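Tolby Arbeitstisch von Holunham, hell: Erfahrung nach einem knappen Jahr

Kurz vorweg, weil ich gleich wieder los muss: guter Tisch, Aufbau nervig, Kanten okay, Fläche super. Wer nur Sterne will: vier von fünf. Rest für die, die wie ich abends zu lange Tischbewertungen lesen und sich dann doch nicht entscheiden.

Gekauft im Oktober letztes Jahr, direkt beim Hersteller bestellt, 300 Euro mit Versand. Geschrieben jetzt, September 2021, also genug Zeit zum Verkratzen gehabt. Ich nutze ihn als Zeichen- und Basteltisch. Kein Schreibtisch im klassischen Sinn, Laptop steht nur manchmal drauf. Hauptsächlich große Papierbögen, Bleistift, Lineal, Schneiden, Anzeichnen, Probelegen.

Vorher hatte ich eine Küchenplatte auf zwei Böcken. War stabil, aber dunkel gemasert und an einer Stelle aufgequollen. Auf dunkler Maserung zeichnet es sich blöd, man sieht bei dünnem Papier alles durch. Deswegen sollte es was Helles werden. Weiß wollte ich nicht, weißes Papier auf weißem Tisch, da such ich mir die Kante tot. Hab ich bei Bekannten ausprobiert, geht gar nicht.

Lieferung

Hat 26 Tage gedauert, angekündigt waren zwei Wochen. Eine Mail mit Entschuldigung kam, ein Termin erst am Vorabend. Spedition nett, aber nur bis Bordsteinkante. Steht so auch in den Bedingungen, hatte ich überlesen. Das Paket wiegt laut Aufkleber 29 Kilo und ist dazu einfach unhandlich lang. Zu zweit tragen! Ich habe es allein versucht und im Treppenhaus eine schöne Schramme in die Wand gemacht. Muss ich noch streichen.

Verpackung war gut. Pappe, an den Ecken doppelt, dazwischen Papierpolster, wenig Plastik. Platte heil angekommen, ein Bein hatte am Fuß einen kleinen Lackplatzer. Sieht man nur, wenn man auf dem Boden liegt. Nicht reklamiert, keine Lust gehabt.

Aufbau

Hm. Die Anleitung besteht aus einem einzigen Blatt, beidseitig bedruckt, winzige Zeichnungen, kein Wort Text. Schritt vier und fünf sind meiner Meinung nach vertauscht: erst soll man die Querstrebe festziehen, danach kommt man aber an die hinteren Schrauben am Bein nicht mehr richtig ran. Also alles nochmal lösen. Mein Rat: alle Schrauben nur locker eindrehen, Tisch umdrehen, auf ebenem Boden hinstellen, ausrichten, dann anziehen.

Der beigelegte Inbusschlüssel ist zu weich. Nach der Hälfte rund. Eigenen nehmen. Die Löcher waren vorgebohrt und haben gepasst, bis auf eins, da musste ich nachhelfen. Gebraucht habe ich gut zwei Stunden, mit Kaffeepause und Fluchen. Beim zweiten Mal (Umzug ins andere Zimmer, Tür zu schmal, Beine wieder ab) ging es deutlich schneller.

Standfestigkeit

Auf Dielen: wackelt minimal, mit den Stellfüßen aber gut wegzubekommen. Auf dem Boden im jetzigen Zimmer gar nicht mehr. Beim Radieren merkt man ein leichtes Schwingen, wenn man wirklich kräftig rubbelt, besonders in der Mitte der langen Seite. Stört mich nicht. Wer auf dem Tisch hämmern will, sollte was anderes kaufen. Die Schrauben habe ich nach ein paar Monaten einmal nachgezogen, seitdem Ruhe.

Die Stellfüße sind aus Kunststoff und wirken billig. Einer dreht sich von allein raus, keine Ahnung warum. Tropfen Kleber, fertig.

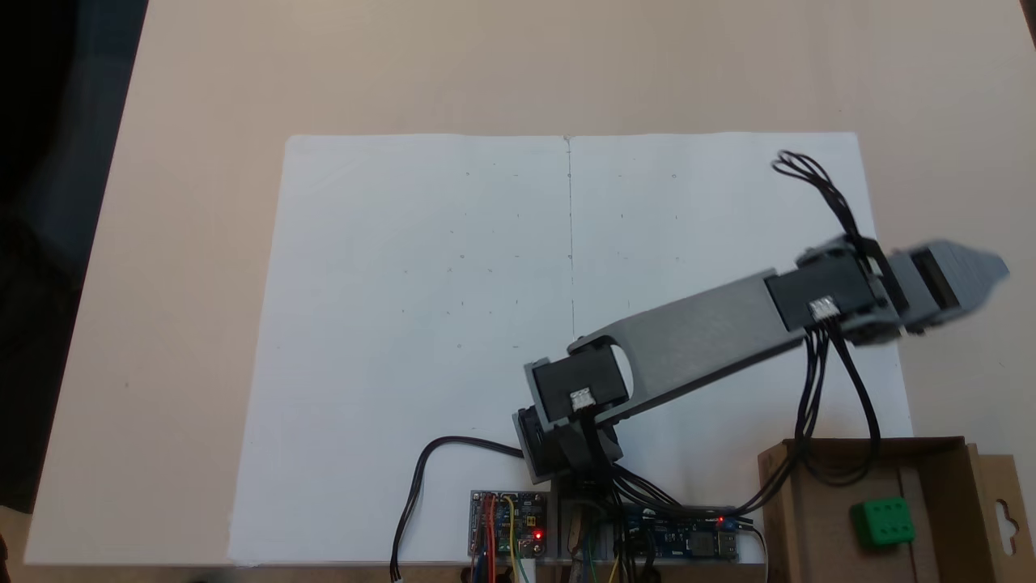
Nun zur Fläche, dem eigentlichen Grund, warum ich den Tisch behalten habe. Glatt, wirklich glatt. Keine fühlbare Struktur, die sich beim Zeichnen durchdrückt. Mit Bleistift auf dünnem Papier merkt man das sofort, auf der alten Küchenplatte hatte jeder Strich so ein Zittern drin. Farbe ist ein helles Beige mit Holzton, im Shop sah es gelblicher aus, in echt blasser. Mir gefällts besser so. Der große weiße Bogen hebt sich gut davon ab, auch da wo die obere Kante nicht ganz gerade ist, und das war ja der Punkt. Meine Bleistiftpünktchen und Striche fürs Raster sind auf dem Papier kaum zu erkennen, das liegt aber am Stift und nicht am Tisch, ich drücke zu wenig auf. Und die Falz in der Mitte: Wer gefaltete Bögen kauft, behält die Falz, da hilft auch die beste Platte nichts. Gerollt kaufen, wenn es geht. Gerollt rollt sich dafür dauernd wieder ein, irgendwas ist immer.

Spiegelung: wenig. Die Oberfläche ist eher matt, Lampe von der Seite geht problemlos. Direkt von oben mit der hellen Deckenleuchte gibt es einen weichen Fleck, aber man kann noch alles lesen.

Was sie so aushält. Bleistift und Graphitstaub: feucht drüber, weg. Fineliner: mit Spiritus weg, sofort am besten. Filzstift über Nacht: ein Schatten ist geblieben, ganz schwach, ich finde ihn noch, Besuch nicht. Kaffeering: kein Problem. Klebeband zum Fixieren der Bögen: Malerkrepp geht sauber ab, das normale durchsichtige hat Kleberreste hinterlassen, die ich mit dem Fingernagel und viel Geduld runterbekommen habe. Heißkleber: einmal getropft, kalt werden lassen, abgehoben, nix zu sehen. Cutter: NEIN. Einmal ohne Unterlage geschnitten und gleich zwei feine Schnitte drin. Selber schuld. Schneidmatte drunter, immer.

Heiße Töpfe habe ich nicht getestet, ist ja kein Esstisch. Wobei wir an Weihnachten dran gegessen haben, Untersetzer unter allem, ging gut. Sechs Leute, bisschen eng an den Ecken wegen der Beine.

Kanten

Ganz leicht gebrochen, nicht gerundet. Wer lange mit aufgelegtem Unterarm arbeitet, hat nach einer Stunde einen Abdruck. Das ist mein größter Kritikpunkt, ehrlich gesagt. Ich lege mir jetzt ein gefaltetes Handtuch hin. Sieht doof aus, funktioniert. Bei dem Preis hätte ich eine vernünftige Rundung erwartet. Vorteil der scharfen Kante: Klemmen halten super, Lineal lässt sich anlegen, die Lampe mit Schraubfuß sitzt bombenfest.

Die Klemmlampe hat übrigens auf der Unterseite einen Abdruck hinterlassen. Pappe dazwischenlegen.

Größe

Ich habe die lange Ausführung, 200 cm. Die kürzere gibts auch, die wäre mir zu klein, sobald ein großer Bogen flach liegt und daneben noch Werkzeug, Stifte und Tasse Platz haben sollen. Tasse bitte immer auf die andere Seite vom Papier. Frag nicht. Bei der Tiefe hätte ich gern noch eine Handbreit mehr gehabt. An die hintere Kante komme ich im Sitzen noch so gerade ran, also vermutlich war das der Gedanke dabei. Zum Stehen leider zu niedrig, höhenverstellbar ist er nicht, nur die Stellfüße eben, und das sind Millimeter.

Zubehör

Ich habe die Kabelwanne zum Anschrauben mitbestellt, hätte ich lassen können. Dünnes Blech, scheppert, und die Schrauben waren so kurz, dass sie nach zwei Wochen wieder rausfielen. Längere aus dem Baumarkt genommen (vorsicht, nicht zu lang, sonst oben durch!). Hält jetzt. Mehrfachsteckdose passt rein, ein Netzteil noch dazu, dann ist voll.

Eine Schublade soll es auch geben, war bei meiner Bestellung nicht lieferbar und ist es immer noch nicht, hab vorhin nochmal geguckt. Auf meine Anfrage kam nach vier Tagen eine freundliche Antwort ohne Inhalt. "Voraussichtlich demnächst". Aha.

Vergleich

Angeschaut hatte ich mir noch den Tisch von Butotine. Der war günstiger und hat die schöneren Beine, aber die Platte hatte so eine geprägte Maserung. Im Laden mit dem Kugelschreiber auf einem Kassenzettel ausprobiert, Strich sah aus wie im Zug geschrieben. Für Computerarbeit sicher egal. Für Papier nicht. Wer beides will, nimmt den und legt eine große Unterlage drauf, dann ist man preislich aber wieder fast beim Tolby.

Selbst bauen wäre die dritte Möglichkeit gewesen. Platte zuschneiden lassen, Beine drunter. Zeitmangel, kein Auto, dritter Stock. Damit war das Thema durch.

Pflege

Mache ich kaum was. Feuchtes Tuch, Tropfen Spüli, trocken nachwischen. Letzteres lohnt sich, sonst bleiben Schlieren, die man bei Seitenlicht sieht. Bevor ein neuer Bogen drauf kommt, wische ich immer einmal mit der trockenen Hand drüber. Radierkrümel unter dem Papier sind die Pest, jeder Krümel gibt einen Punkt beim Schraffieren.

Verfärbt hat sich bisher nichts, obwohl er halb am Fenster steht. Wo die Schneidmatte monatelang lag, kein Rand zu sehen. Hatte ich ehrlich befürchtet.

Geruch gab es am Anfang, so typisch neue Möbel, eine Woche lüften, weg. 

Plus:
glatte, helle Fläche, ideal für Papier
matt genug für jede Lampe, die ich habe
steht gut, wenn man die Füße einmal ordentlich einstellt
leicht sauber zu kriegen
Klemmen halten

Minus:
harte Vorderkante
Anleitung, Inbusschlüssel
Lieferzeit
Kabelwanne ist ihr Geld nicht wert
Schublade gibts nur auf der Webseite

Würde ich ihn nochmal kaufen? Ja, ohne die Wanne, und mit jemandem zum Tragen. Fürs reine Büro gibt es bequemere. Fragen gern in die Kommentare, antworte aber erst am Wochenende.

Nachtrag, weil schon gefragt wurde: Nein, die Platte lässt sich nicht umdrehen, unten sind die Bohrungen und die Rückseite ist auch nicht so schön glatt. Und ja, die Beine kann man ein Stück weiter nach innen setzen, es sind zwei Lochreihen drin. Dann passt links und rechts ein Rollcontainer halb drunter, dafür wippt es außen etwas mehr. Ich hab sie außen gelassen.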